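Nappe Istetti en coton lourd, blanc mat
39 €, livraison comprise

7 partages

On nous demande souvent par où commencer quand on veut s'équiper en linge de table sans y laisser tout son mois, et depuis cinq ans notre réponse est la même : par une bonne nappe blanche, bien lourde, bien bête, qui tombe droit et qui supporte d'être lavée sans ménagement. La nôtre s'appelle Istetti. C'est la première pièce que nous ayons fait tisser, et c'est encore celle que nous emportons chez nous quand il y a du monde à dîner (et même quand il n'y a personne, il faut bien l'avouer, on s'habitue vite au confort d'une table habillée).

L'idée de départ vient de Radka Vasić, qui avait gardé de sa grand-mère deux nappes en coton si épaisses qu'on pouvait y poser une cocotte brûlante sans chercher le dessous-de-plat. Nous ne vous conseillons pas d'en faire autant, mais nous voulions retrouver cette main-là, un peu raide au premier déballage, puis de plus en plus souple au fil des lessives. Il a fallu refaire le tissage plusieurs fois chez Hinrichs avant d'y arriver : le premier essai gondolait, le suivant buvait le vin comme un buvard. Celui que vous recevrez aujourd'hui se tient bien, ne glisse pas, et laisse deviner au toucher un petit grain que nous aimons beaucoup.

Le blanc est un vrai blanc mat. Pas d'azurant qui tire au bleu sous les ampoules de cuisine, pas d'apprêt brillant qui s'en va au premier lavage. Posé à côté d'une vaisselle crème il paraît franc, posé à côté d'une porcelaine très blanche il paraît doux, et nous avons encore des discussions passionnées là-dessus à la pause café !

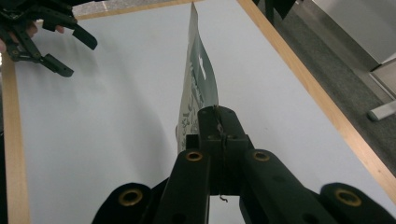 Choisir sa taille

Istetti existe en deux tailles, la petite et la grande. La petite convient à une table de cuisine ou à une table ronde de balcon ; la grande est faite pour la salle à manger, rallonge sortie. Mesurez votre plateau puis ajoutez de chaque côté la longueur d'une main pour une retombée de tous les jours, ou celle d'un avant-bras si vous aimez les tables un peu cérémonieuses. Si vous hésitez entre les deux, prenez la grande. On peut toujours rentrer un ourlet, alors que rallonger du coton, même avec la meilleure volonté du monde, cela se voit.

Les coins sont montés en onglet et piqués au fil de coton, pour que tout rétrécisse ensemble. Car elle rétrécit un peu, oui, au premier lavage seulement, et nous avons coupé en conséquence : elle arrive donc légèrement plus longue que la taille annoncée sur l'étiquette. Ne vous inquiétez pas si elle traîne un peu bas le premier soir.

Le lavage, sans se compliquer la vie

Lavez-la seule la première fois, ensuite avec le reste du blanc. Pas d'adoucissant, il encrasse la fibre et la nappe finit par repousser l'eau au lieu de l'absorber. Pour le vin rouge, eau froide tout de suite, savon de Marseille, et on frotte du bord de la tache vers le centre. Pour la bougie, laissez durcir, grattez avec le dos d'un couteau, puis passez le fer entre deux feuilles de papier absorbant. Pour le curcuma, Poonam Dixit, qui en met partout, étend la nappe humide en plein soleil et l'oublie jusqu'au soir. Nous avons essayé, ça marche très bien en mai, un peu moins en novembre.

Le repassage fait débat. Teemu Pitkänen ne repasse rien et trouve que les plis racontent quelque chose ; le reste de l'équipe repasse à l'envers, encore humide, fer bien chaud. Si vous manquez de place, faites-le directement sur la table, par-dessus un molleton. Le molleton Trarnness, que nous vendons à part, sert aussi à étouffer le bruit des couverts, et les voisins du dessous vous en sauront gré.
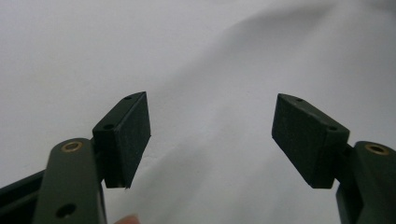 Vert olive foncé et tissu blanc.

Pour le rangement, évitez de la plier toujours au même endroit : le coton finit par marquer, et les arêtes s'usent avant le reste. L'idéal est de la rouler sur un tube de carton. Chez moi elle vit simplement sur le dossier d'une chaise, ce qui n'est pas un modèle à suivre, mais elle est toujours là quand quelqu'un sonne à l'heure de l'apéritif avec une bouteille et que l'on vide le placard à biscuits sur la table.

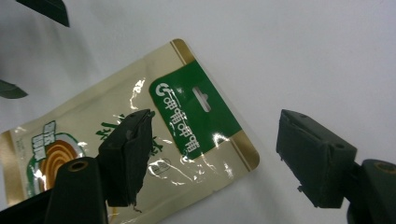

Flillix · Atelier linge de table

Chaque nappe est relue à la lumière du jour avant l'envoi. Malte Wiegand passe la main à plat sur toute la surface, et c'est lui qui repère les fils tirés que les autres ne voient pas. Un petit nœud de tissage ici ou là reste normal, cela fait partie du coton ; un trou ou une couture qui lâche, non, et dans ce cas écrivez-nous, nous remplaçons.

Vous avez sept jours pour changer d'avis sur la taille, nappe non lavée s'il vous plaît. Les serviettes assorties sont en cours de tissage, nous les ajouterons à cette page dès qu'elles seront ourlées.

5 commentaires

Clémentine
Reçue hier, posée aussitôt. Elle est lourde ! Mon chat a tout de suite adopté la retombée comme cabane.

Firdevs Uçar
Est-ce que la grande irait sur une table ovale ? J'ai peur que les coins pendent trop.

Atelier Flillix
Bonjour Firdevs, oui, les coins descendent plus bas que le reste mais ils font un joli drapé. Vous pouvez aussi les arrondir et refaire l'ourlet, le tissu se coupe proprement.

jp_du_vercors
Bon produit, un peu raide au début comme annoncé. J'aurais aimé un écru.

Maryse L.
L'astuce du soleil a marché sur du curry, merci Poonam. Pour les serviettes, vous avez une date ?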